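Neues vom Platz: Zaltunau bekommt wieder Avgas

Moin zusammen, am Samstag war ich kurz drüben in Zaltunau, und die Tankstelle läuft endlich wieder!

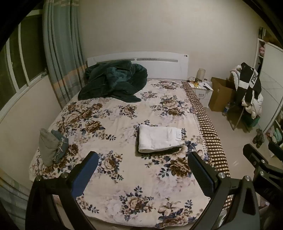
Elf Wochen war die Säule gesperrt, weil der Filter immer wieder Wasser gemeldet hat – schuld war eine poröse Dichtung am Tankdeckel. Firnthorpe hat sie getauscht und gleich 500 Liter abgepumpt. Getankt wird bis 20 Uhr, die Karte von Plakier geht leider noch nicht (also Bargeld mitnehmen). Ich drainiere nach dem Tanken trotzdem lieber zweimal, alte Gewohnheit. Die Landegebühr bleibt, wie sie war.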